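Love Your Wood Floor: Everyday Care for Herringbone, Parquet and Plain Old Planks

I am a floor person. Some people notice curtains, some people notice light fixtures, and I walk into a house and look straight down. We have 487 square feet of herringbone in our place in Padstead, and after years of trying pretty much every mop, powder and miracle spray going, I've settled into habits that are cheap, quick and kind to the wood. Most of them work just as well on straight boards, so read on even if your floor isn't the zigzag kind.

Start with grit

If you only change one thing, change how often you dry clean the floor. Grit is what dulls a finish. Every little crumb of sand that gets walked across the room works like sandpaper, and it happens so gradually that you don't see it until you move a rug and find a shiny patch underneath (ask me how I know!).

A soft broom or a dry microfiber pad is plenty for most days. I use a Trirnholm flat mop with a washable pad, and I like it because the head swivels enough to get under the radiator. Any flat mop with a decent pad will do. Shake the pad outside and wash it when it looks gray. Skip the fabric softener when you wash it, though, as softener coats the fibers and then they just push the dust along.

With herringbone, sweep along the zigzag one way and then back the other. The joints run in two directions, and a single pass always leaves a line of dust sitting in the seams going the other way. It takes a minute longer and it looks so much better.

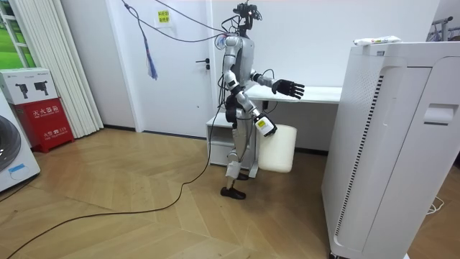

Vacuuming is fine too, and it's my favorite for the seams. Turn off the beater bar or switch to the bare floor head, and check the underside of the head before you start. A staple stuck in the bristles will draw a lovely long scratch right down the middle of the room. Check the wheels as well. Cheap plastic ones get flat spots with bits of stone stuck in them.

Do the edges first with the crevice tool and the middle last. Dust collects along the baseboards, behind doors and under anything with a cord attached, so those are the spots worth bending down for.

Damp, never wet

Wood and puddles don't get along. Wring the mop until you think it's dry enough, then wring it again! You want a floor that dries in a minute or so behind you. If you can still see wet streaks by the time you reach the door, there was too much water on the mop.

My mix is a small squirt of pH-neutral floor soap in a bucket of lukewarm water. I'm on my second bottle of Ralari floor soap, the unscented one, and a bottle lasts ages because you need so little. More soap means more residue, and residue is that cloudy, slightly sticky film that makes people think their floor needs refinishing. If yours feels tacky under bare feet, go over it a few times with plain water and a well-wrung pad before you do anything drastic. Half the time the shine is still under there waiting for you.

Things I keep well away from wood:

Vinegar. I know, I know, it's in every tip list. It's an acid and it can dull some finishes over time.
Steam mops. Hot vapor gets forced into the seams, and parquet has a lot of seams.
Oil soap on a lacquered floor. It leaves a film that can stop a new coat from sticking later.
Furniture polish. You'll have a gorgeous shine and then you'll be flat on your back.
Scouring powder, even the "gentle" ones.

Know your finish

Everything gets easier once you know what's on top of the wood. Put a drop of water somewhere out of sight, like inside a closet, and give it a few minutes. If it sits up in a bead, you most likely have a lacquer or polyurethane. If it slowly darkens the wood, you probably have oil or wax, and you'll want a soap made for that. Wipe up the drop and write the answer on a piece of tape inside the utility closet door. Future you will be so pleased.

Our floor came with a care sheet from Mitsotakis-Vlachou, the company that laid it, and I taped that up right next to the note. If you're moving into a place with an unfamiliar floor, ask the previous owner or the landlord for any leftover paperwork - it often has the exact product on it, which saves a pile of guesswork when a board needs touching up.

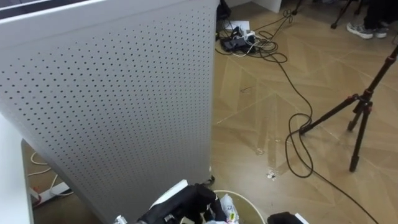

Scratches and scuffs come next, and I promise most of them are less serious than they look. Black scuff marks from shoes usually lift with a clean tennis ball or a pencil eraser. Rub lightly, wipe with a damp cloth, dry it off. Crayon and candle wax can be chilled with an ice cube in a plastic bag and then eased up with the edge of an old gift card. Don't use a knife. I used a knife once and now there's a plant stand living in that corner.

For fine surface scratches on an oiled floor, a dab of matching maintenance oil on a lint-free rag does wonders. Buff it in, wipe away the extra, and stay off it overnight. Lay oily rags out flat outdoors to dry, or soak them in water and put them in a lidded metal can. They can heat up and catch fire on their own when they're bunched in a trash can, and that goes for every wood oil I know of that has linseed in it.

Lacquered floors are fussier. A wax filler stick in the right shade will hide a scratch nicely. Buy two shades, one a touch lighter and one a touch darker than your wood, and blend. Real wood isn't one color anyway, so a slightly streaky repair looks more natural than a perfect stripe.

Feet, wheels and rugs

Felt pads on chair legs are the best few dollars you'll spend all year. Get the kind that nail or screw on for dining chairs, because the sticky ones slide sideways and leave a gummy trail. Check them each season, and pick out any grit pressed into the felt.

Anything on casters deserves a look too. Hard wheels leave dents and tracks, so swap them for soft rubber or polyurethane ones if they're on something that rolls every day. On most office chairs the old casters just pull straight out and the new ones push in. It takes about as long as making toast and the difference in noise alone is worth it!

With rugs, use a breathable pad made for wood. Some rubber and PVC backings react with the finish and leave a yellow grid that won't come off. Shift the rugs a little a few times a year so the wood fades evenly. Cherry and walnut change the most, and pine turns a deep honey if you let it. 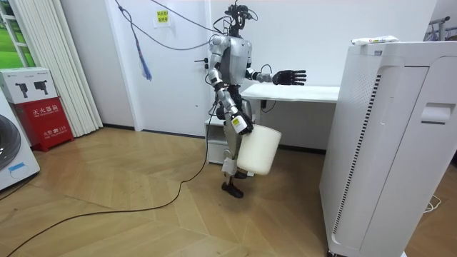 The Floors and Finishes Corner, Padstead Home Care Club

Spills are all about speed. Blot, don't rub, and work from the outside toward the center so you don't spread it. Milk and juice need a second wipe with a damp cloth, then a dry one. For pet accidents, blot, clean with your normal floor soap, dry thoroughly, and leave the area uncovered so the seams can air. Putting a rug back over a damp patch is asking for a dark stain.

White rings and cloudy marks usually mean moisture is sitting in the finish, and those often fade by themselves. Give it 48 hours with good air movement before you reach for anything. Black marks mean the water got down into the wood, and those need sanding or a new block. With parquet you can at least replace a single piece, which is one more reason to adore it. Save every leftover block in a dry spot indoors where it will get the same air as the floor.

Humidity matters more than people expect. In winter, when the heat is on, small gaps open between the pieces. In summer they close up. Please don't fill the winter ones! The filler gets squeezed out in July and you'll be picking it off your socks. Keep the room at a fairly steady level through the year and the wood will stay much calmer. A cheap humidity gauge on a shelf tells you what you need to know.

My own routine is a quick dry mop most evenings, seams vacuumed on Sunday, and a damp mop when it looks like it needs one. Entry mats get beaten outside whenever I remember. Two mats, by the way, one outside the door and one inside. You'll be amazed how much they catch.

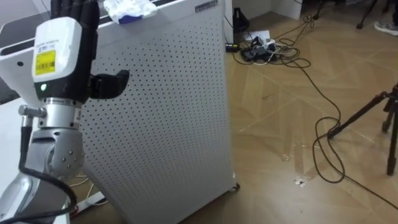 How long should I wait before putting furniture back on a freshly oiled floor?

Go by the can first, as drying times vary a lot between oils. For ours we waited 3 days for furniture and longer for rugs, and we walked on it in socks before that. Lift things into place instead of sliding them, and put fresh felt on the legs before they touch the floor.

A few odds and ends that didn't fit anywhere else. Squeaks between blocks can often be quieted with a little powdered graphite brushed into the joint and the extra wiped away. Test any new product in the closet first, every single time. Take off your high heels at the door, and keep a basket of slippers by it so guests don't mind doing the same. And if you've got a dog, trim those nails - the floor will thank you, and so will anyone trying to sleep while he paces the hall.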